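Thursday, June 27, 2024
Notebook: C. Fang
Kong room check, sim runs and staff notes

Present for the morning: me, Yee-man, Chun-hung. Apinya Duangkaew joined from Fletville after the breakfast shift. Toon Van Dijk on the phone for the second half.

Status carried over from April: Kong does a post-turnover check of a guest room. It enters after the attendant has marked the room done, drives a fixed route, looks at bed, floor, nightstands and window side, and files either "clear" or a list of items. It doesn't touch anything. Brotham has 49 rooms at Fletville and wants the check running in 12 of them first, all on the ground floor.

Current practice, as Apinya described it (writing it down because our process chart has it wrong): the attendant finishes, closes the door, and sets the room to "ready for check" on the handheld. A supervisor walks the floor and opens each room in turn. If the supervisor finds something, she usually fixes it herself and tells the attendant later, or doesn't tell her at all. Our chart has every finding going back to the attendant as a task, and the system was built from that chart. In practice most small findings have never been recorded. If Kong goes in with the present settings, an attendant who has seen two or three notes in a season will see several a day for the same standard of work.

Apinya's point, and I agree, is that the attendants will read the log as a score. Yee-man asked whether we could hide the log. Apinya said hiding it would be worse, they would find out from the supervisors. Left open. Options at the bottom.

Scene set

Chun-hung rebuilt the garden-side room type last week with the low bed and the large window. Lighting is midday only for now. We ran the check from 6 viewpoints along the route. Bed detection fine from all of them. Window boundary detection is the weak part. The glass goes down to the floor and in the depth channel the robot sometimes treats the paving outside as a continuation of the floor inside. No attempt to drive out there, as the planner respects the room outline, but the floor check requests a look at ground it can't reach and then reports "floor incomplete." Three false incompletes this morning, all from the same station.

Chun-hung's first fix was to raise the confidence needed for floor. That removed the false incompletes and also dropped the real floor in the darker area beside the bed platform, so he backed it out. Second fix, clip the floor class to the room outline plus a small margin, is better and costs nothing at run time. It does rely on the outline being right. Toon says the ground-floor outlines were taken from the renovation drawings and at least one wall moved during construction. He will measure. Not done yet.

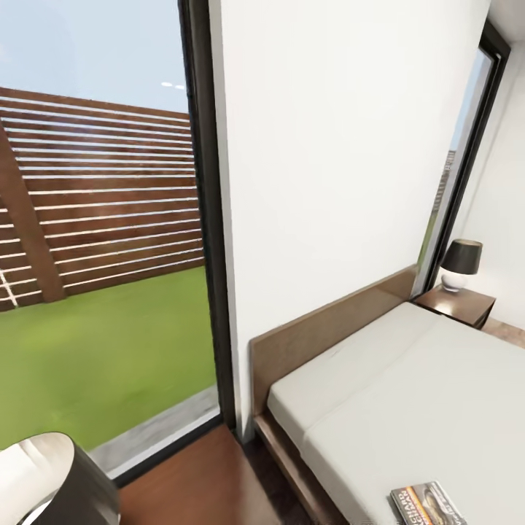
The item list is the bigger question for the staff side. Kong's rule is that anything on a made bed that isn't bedding is reported as "left item," and the attendant gets a task to return. Apinya objected to the rule as soon as we went through it. Some items are left by guests and some are placed by the hotel, and on a stay-over the guest's things are supposed to remain where they are. The magazine lying on the bed is a good test: the detector finds it easily against the off-white cover and reports it with high confidence, and that confidence says nothing about whether it should be there. An attendant would know from the room status and from the position. A hotel copy goes in a set place, squared to the edge, and a guest's copy can be anywhere. We have no class for "placed by house." Chun-hung suggested reading the cover and matching it against the current house titles. On this one the reader returned RICHARD from the strip at the left and nothing usable from the rest, too small and blurred. I don't want a pass/fail on someone's work to depend on that. Dropped.

Agreed instead: the check takes the room status first. Departure room, report the item. Stay-over, ignore items on bed and nightstand and check only bedding, floor and lamps. Yee-man says the status is already in the feed and we were discarding it. Half a day.

Lamps

The near lamp is a nuisance. From the station on its side of the room the shade fills the lower left corner of the view and hides the bottom of the big window, so a smear on the lower glass there would never be found from that station. The far lamp on the nightstand is seen clean. Moving the station back puts the robot in the doorway, where it blocks the attendant's cart if she is still in the corridor. Raising the camera helps with the window and then looks down into the open top of the shade, bright white inside, and exposure drops for everything else. Chun-hung can mask the bright region. I would rather add a second look from the foot of the bed and accept the longer run. To be tested.

Toon asked whether the lamp could be moved. Apinya: guests move it, attendants move it back, and its position is part of the standard card for the room. Changing the card means retraining on both shifts and reprinting. She wasn't against it, but she wanted it noted that the request was to change the room for the robot. Noted.

What changes for the people

Wrote these up on the board with Apinya, copied here as is.

Supervisors. Today two on each day shift. The walk takes most of the time between late morning and guest arrival. With Kong on the first group of rooms, a supervisor still opens any room with a finding and a sample of the clear ones. Brotham's planning sheet assumes the remaining time goes to training new attendants. Apinya says it will go to the phone, because the front desk calls the supervisor for everything and currently can't reach her while she is walking. She wants the training hours put in the roster by name or they won't happen.

Attendants. Waiting is the main effect. A supervisor checks rooms in whatever order is convenient and will take a room early if the attendant asks. Kong runs its queue. If an attendant has moved to the far end of the corridor and gets a return task, she walks back with or without the cart. Yee-man simulated the queue with the April room log. Grouping checks by corridor segment cut return walks noticeably compared with first-in order. Haven't trusted the number enough to write it down, the log has gaps on weekends.

Also for attendants: the handheld note. Present text is "DEFECT: BED SURFACE." Apinya asked for "Please look at bed cover, window side." Same data, and it saves her searching for the fault. Yee-man changed it during the meeting. She also removed the red background.

Maintenance. Toon gets a daily list of burned-out lamps and marked walls without anyone having to call it in. He is in favor, with the reservation that he has one technician on days and the list has no priority field. Requests that used to arrive one at a time, already filtered by someone's judgment, will arrive all at once. Priority field added to the to-do. Someone at Fletville has to own the rule for it, we shouldn't be guessing what counts as urgent.

Disputes. There is no way for an attendant to say a finding is wrong. She can only close the task. Closed tasks count as confirmed findings, so every false detection of ours ends up recorded as her mistake. I had missed this entirely. Needs a "nothing found" button before any live room. Those answers should also come back to Chun-hung, as they are the labels we lack.

Log options

a) Log kept by room only, no attendant name. Supervisors can still work it out from the roster, with effort.
b) Log with names, visible to the attendant first and the supervisor the next day.
c) No log for the trial, findings only.

Apinya prefers (c) for the trial and (a) after. Brotham's contract text asks for "performance reporting," undefined. Yee-man will ask what they mean by it before we build anything. I prefer (a) from the start, as without any log we can't compute a false finding rate. Possible middle way: (c) for Fletville, with a copy at Jisville stripped of names and shift. Apinya will put that to the attendants on Monday in their own meeting, without us in it.

Afternoon runs

Clipped floor class in, room status in as a stub. Repeated the window-side station. No false incompletes. Bedding check flagged the soft crease by the pillow as a wrinkle on two runs out of three. The crease belongs there, it's just where the pillow ends. Threshold is global for the whole bed, should be looser near the headboard. Chun-hung to split the bed into head and body regions.

Tried the extra look from the foot of the bed. Glass coverage improved. Didn't finish the timing, the build machine was needed for Yee-man's handheld release.

To do

Fang: write dispute flow, one page, send to Apinya before it goes to Brotham. Correct the process chart.
Shih: room status feed, "nothing found" button, question on performance reporting.
Tai: bed regions, mask for open shade, evening lighting for the garden-side scene.
Van Dijk: measure ground-floor outlines, starting with the moved wall.
Duangkaew: attendants' meeting, standard card for lamp and house magazine positions.

No live rooms until the button is in. Toon to let the Brotham office know the start date moves.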